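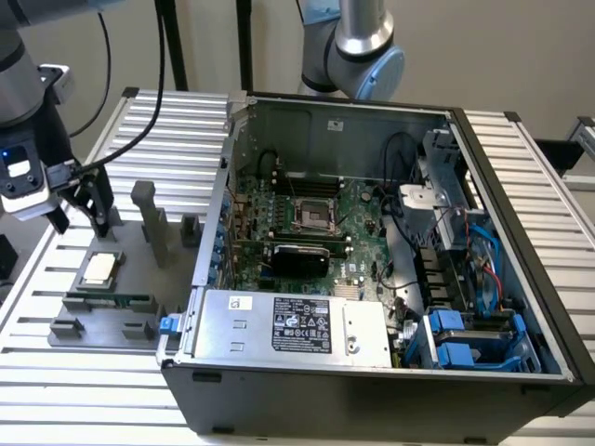 Old office tower, stripping and refitting the processor: what order?

Posted by hegde_bench, 24 March 2023

I've got an older desktop tower that I want to keep going as a machine for scanned letters and the accounts. It's a plain black case with a green board. I'd like to clean it, put the processor back with fresh paste and fit a cooler I bought from Drellberg.

The graphics card and the power supply are both still in the case. I could take them out, but the power supply is a tight fit at the bottom and I'd sooner leave it where it is. The memory is out already, 2 sticks, both in an anti-static bag.

What I'd like to know:

Do I need to take the board out of the case to fit the processor, or can it be done with the tower on its side?
Does the memory go in before or after the cooler?
Is there anything I should do about the blue SATA cables? They hang down by the drive cage and I keep catching them with my sleeve.

I have done memory and drives before but never a processor.

Thiện Quách

You can leave the board in. Lay the tower flat with the open side up, unplug the mains lead and hold the power button in for a few seconds. Touch bare metal on the case before you pick anything up.

Check the socket before you start. If the pins are in the socket, look across them at a low angle with a torch. They should all lean the same way. Don't brush them or blow on them. If one is bent, stop there and come back with a close photo.

Then:

Open the lever and lift the metal bracket right back.
Hold the processor by its edges and match the notches or the corner triangle to the socket.
Lower it straight down. Don't slide it and don't press it.
Close the bracket and push the lever down until it hooks. On this type it feels stiffer than you expect.

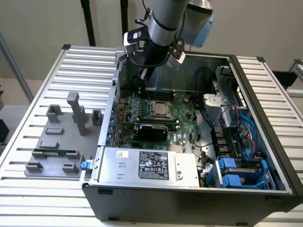

Processor in the socket, graphics card left in its slot below.

After that I would put the memory in, then the paste and the cooler. Some coolers hang over the first slot and it is a nuisance to get a stick in underneath. A blob of paste the size of a small pea is enough. Tighten the cooler screws a bit at a time, corner to corner.

If the board's manual is lost, look for the model number printed on the board itself and search for that. It will show which slots to use for a pair.

For the cables, unplug them at the drive end and tape them loosely to the outside of the case. Label them first.

Grernley

Agree with most of that. Check that your cooler fits this socket before you clean anything, as some of the boxed ones need a backplate behind the board. If yours does, and the case has no cut-out behind the socket, the board has to come out after all. I found this out with a Fostis case and it cost me about 2 hours.

Also count your screws. I had 7 in the dish and one on the carpet.

old_tower_fan

just buy a newer one, they are cheap second hand. I had one like that for 12 years and the fan was always noisy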